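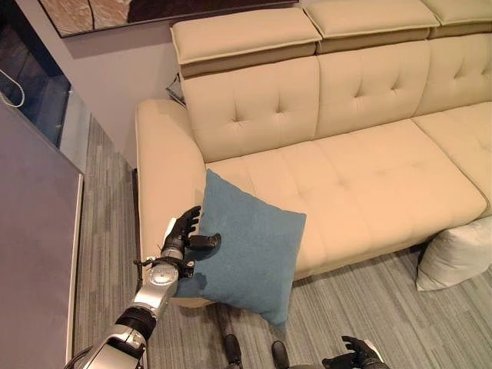 A robot hand holding a blue cushion at the edge of a sofa.

Humphreys open day, April

Rhiannon Parri and I drove over to Humphreys for their partner open day. We resell their hosted phone systems and switches to small offices, and we wanted to see the new repair workshop and ask some questions about the Gilik range before our customers start asking us.

Doors opened at nine. After coffee we were split into 2 groups. Ours went to the workshop first, the other to the talks, and we swapped after lunch.

The workshop is one long room on the ground floor. Returned equipment comes in at the loading bay end, gets a label and a fault sheet, and goes on a shelf until a bench is free. Switches and routers are done on the left, desk phones and headsets on the right. Grażyna Krajewska runs the benches and took us round. She told us the most common fault on returned switches is still the power supply, followed by damaged ports. Quite a few units come back with nothing wrong except an old configuration. She asked resellers to do a factory reset before booking a return, and to write down the firmware version. We have not always done that and will from now on.

Turnaround is 3 working days for anything under contract. Out of contract work is quoted first, and the clock starts when the quote is accepted.

We also saw the staging area, where new orders are set up before they go out. The job on the bench was ticket 3124, a set of Gilik switches for a dental practice. Each one is loaded with the customer's settings and left running overnight. The settings are then saved in Droltix, the management portal, so a replacement can be sent out with the same setup. Rhiannon asked whether resellers could get read access to those saved files. They said it is planned for the autumn.

Lunch was sandwiches and soup. Parking was tight by then, so come early if you go next year.

The afternoon talks were mixed. The one on Ilico, the call recording add-on, was useful and covered storage periods and how to export recordings when a customer leaves. The one on wireless site surveys was mostly things we knew already, though the part about thick stone walls was worth hearing for our rural customers.

We left at four with a price list and a loan switch, which Rhiannon is setting up in our back office. Anyone who wants a copy of the price list can ask at the counter or ring us.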